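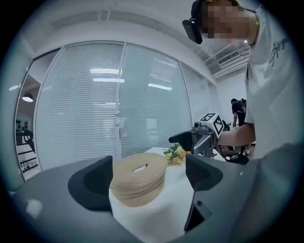
Why would you put on a play about a glacier in a curling rink in August, when the ice is out and the place smells like old mops? So went the first comment under my last post, and I've been itching to answer it properly ever since.

Well, the ice being out is sort of the whole show! *Broten* is about a glacier of that name that has stopped moving, and the people in the valley underneath it who can't agree on when it stopped. You sit on the concrete where the sheets would be. The pipes are down there somewhere under your chair, switched off for the summer. I went in thinking this would be a gimmick and I came out wanting to drag everyone I know to Ralen to see it.

I should say I'm a sucker for this stuff. I've sat through a lot of climate theatre over the years (some of it in the rain, some of it with puppets, one of it in the rain with puppets) and a fair bit of it has left me feeling like I'd been to an assembly. *Broten* has hardly any speeches. There's a long scene where two sisters argue over whether to sell their late father's snowmobile, and they never once mention the weather, and my throat was tight the whole way through. There's a very funny bit about a guidebook. There's a song about gravel! I'm still humming the gravel song.

The company is Murín, who did the radio piece about eels that I wouldn't shut up about last winter. They tour light. Everything for this show fits in one van, and the lighting runs off a battery set they charge wherever they stop, so the whole thing has a warm, low, kitchen-at-night sort of colour to it. When the battery gets down near the end of the second half the cast just keep going and the dark comes in from the sides. I don't know if it happens at the same point every night. I'd love to find out, so if you've been, tell me.

Now, the rink. It holds almost 500 when they do the big bonspiel, and Murín only put out 40 chairs, all bunched up at one end, with the rest of that huge floor left for the actors. Somebody walks away from you in the first scene and keeps walking, and you hear their boots the entire way. You can't buy that in a proper theatre. The echo did swallow a few lines, mostly from the younger sister, and if you're at all hard of hearing I'd ask for a seat on the left. The chairs are also the stacking kind, so bring a cushion. I brought a sweater and sat on that and then I was cold.
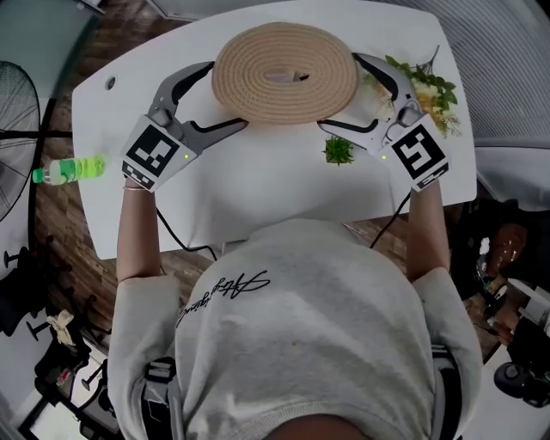 *At the white table, with the round woven mat*

A few people have asked about getting there without a car, and I'm happy to report that it can be done. The Bruline bus goes from the train station right to the bottom of the rink's parking lot. It's 3 dollars each way, exact change, and the driver let me off a bit early so I could get a butter tart. Going home is trickier. The last bus leaves at 10:15 and the show lets out not long before that, so if you're a lingerer (I'm a lingerer) you'll want to keep an eye on the clock. I ended up sharing a ride back with a couple I'd met in the tea lineup, and we talked about the snowmobile scene all the way down the hill. They thought the sisters should sell it. I was on the other side and I still am.

What I keep coming back to is how local it felt. The glacier is made up, the valley is made up, but the arguments were ones I've heard at my own neighbours' fences, about wells and whose fault the flooding was and whether the old photos in the library were taken in June or September. There was a man behind me who muttered "September" out loud when that came up, quite firmly, and got a laugh.

It's on for 2 more weeks, then they take it north, to rinks mostly, plus one fish shed. Tickets are pay what you can, at the door or through the Murín site. I'm going back for the last Ralen night and I'll be on the left this time, with a real cushion.

Also, whoever asked about the recipe for the rhubarb loaf, I haven't forgotten. I need to find out what size of pan I used.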